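Nulurard Helpdesk
Home | My tickets | Furniture | Stationery | Log out

Print this page | E-mail this ticket

Ticket 2386: low cabinet, blue folders and the shelf
Status: open

Hi again, me with the Marnora cabinet! I know I only rang you on Sunday, but I said I'd write it all down properly so here goes.

The cabinet is the low oak-look one with two doors and one shelf, and it lives in front of the white desks. We bought it to hold the Irkaven job papers, all in blue plastic folders (I order the Gudeta ones, pack of 100, and at this rate we'll be through them by Christmas). My trouble is that the right-hand door catches when I shut it. Not every time, which is maddening!

What I've tried so far:

Pushed the folders right to the back of the shelf. Better for a day, then it caught again.

Turned the key back and forth with the door open, in case the lock was sticking out when it shouldn't. It felt fine to me, but I'm no locksmith.

Tightened the hinge screws on both sides with the little screwdriver from the kitchen drawer. Two of them took a good half turn, the rest were snug already.

Took a folder out and tried the door again. It still caught, so I'm not convinced the folders are to blame at all.
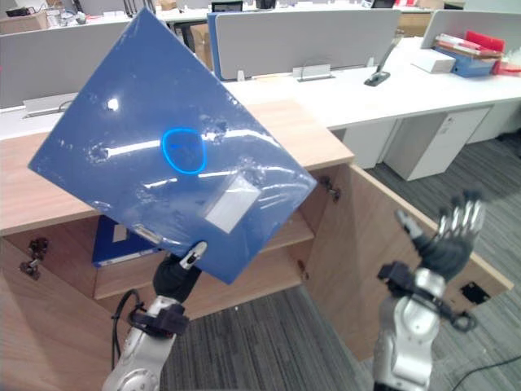
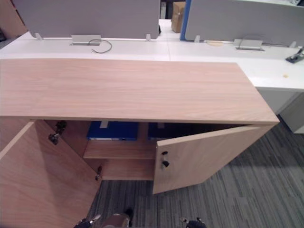
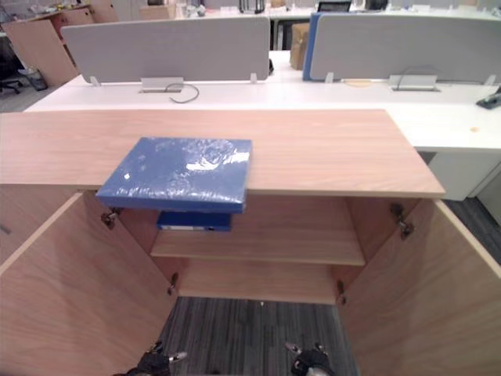
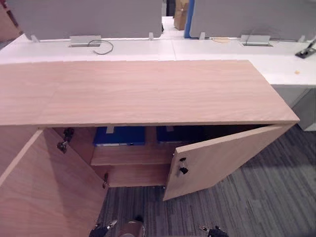
Low cabinet with the doors open, and the blue folders

I've measured the shelf as well, as you asked: 300 mm front to back by my tape. Your sheet says the same, so I suppose it's the right shelf.

Two questions, then. Could the door have dropped a bit on its hinges, and is there a screw I should be turning for that? And if I need a new hinge, is it part 592, or is that the one for the tall cupboard? The leaflet shows both on one page and I can't tell them apart.

I'm in most mornings before eleven if you'd like to ring. I'm leaving the doors open until I hear from you.

Contact us | Copyright Nulurard | Back to top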